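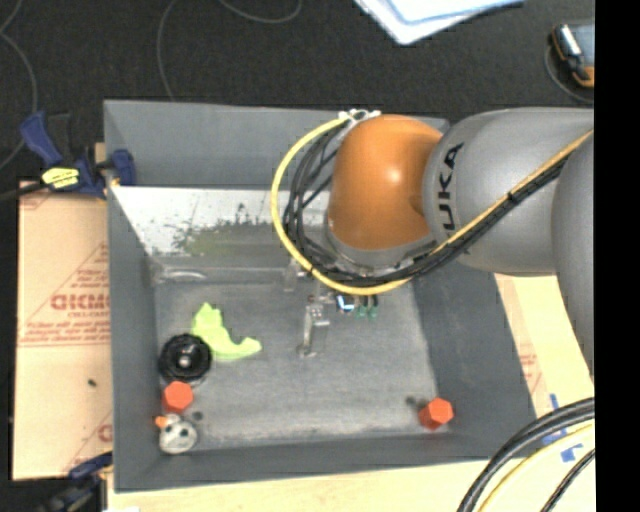 Testside lab opens its doors, 1643 come through

By Kieran Stockdale
February

TESTSIDE - The line was out past the bike racks before the doors opened and it stayed that way till after lunch. Final count at the front desk was 1643 people for the robotics open day at the Mimum building, which beats last year and then some. Staff ran out of visitor stickers by noon. After that it was a stamp on the hand.

Most of the crowd went straight for the picking bench in the back hall. A KUKA arm, a gray bin, and a mix of toys and blocks for it to go after. The job sounds simple. Reach in, get hold of one thing, lift it out, go back for the next. Kids pressed up against the barrier tape and called out which piece they wanted it to try. It does not take requests.

"People expect it to be fast," said Lena Deák, who leads the bench team. "We run it slow on open days. Slow is easier to follow, and I like being able to hear the questions."

There were plenty. How does it know what's a toy. What if two things are touching. Does it get tired (age six, front row). Deák took them one at a time with a rubber duck in her hand for the hard ones.

The blocks are the easy part, she told one group. Flat sides, the fingers have something to close on. Curved pieces are worse, they roll or they tip, and anything that ends up close to a wall is worse again. There's only so much room for a finger to get down beside it. The team logs every try, good or bad, and goes through the misses the next morning.

Each demo ran 26 minutes and there were 6 of them over the day. The 2 p.m. one started late, there was a hold-up with the sound system and then somebody's stroller had to be moved from in front of the emergency stop. Nobody seemed to mind much. The last one went past closing.

Groups also got a look at the Dunov cart, a low wheeled thing that carries boxes between rooms and beeps at corners. Two of its usual routes were blocked by the coffee tables so it mostly went up and down the one hallway. Popular anyway. A soldering table for teens was full all day with a waiting list, and organizers say they will double the seats next time if they can find the irons.

Upstairs was quieter. A short talk on warehouse jobs drew a mixed room, some students, some people who work nights at the distribution center off the highway and had pointed things to say. Will this take my shift was the first question and also the third. The panel did not have one answer. One speaker said picking odd-shaped stuff out of a bin is still hard for machines and will be for a while. A man near the back said he'd heard that before about pallets.

He stayed for the demo afterward, and talked with Deák for a good while by the barrier.

Parking was the main complaint, as it was last year. The overflow lot on the north side was marked on the flyer but not on the road, and a fair few cars went around the block more than once beforer finding it. The lab says signs are ordered.

Next open day is planned for fall. School groups can ask about weekday visits at the front desk, 2 classes at a time max, teachers need to sign up ahead.

COMMENTS (4)

marlow_dad
Great day out, my son has talked about the robot arm at every meal since. Wish the demo area had a step or something for the little ones, I had him on my shoulders the whole time

PJ Renner
Circled for the north lot three times. Signs "are ordered" was the line last year too.

tinbox
which gripper fingers do they use? asked at the desk and the guy didnt know

gail h.
The talk upstairs was the best part and should of been in the big hall.

We use cookies to keep this site working and to see which stories get read. By continuing you accept our cookie policy. Manage settings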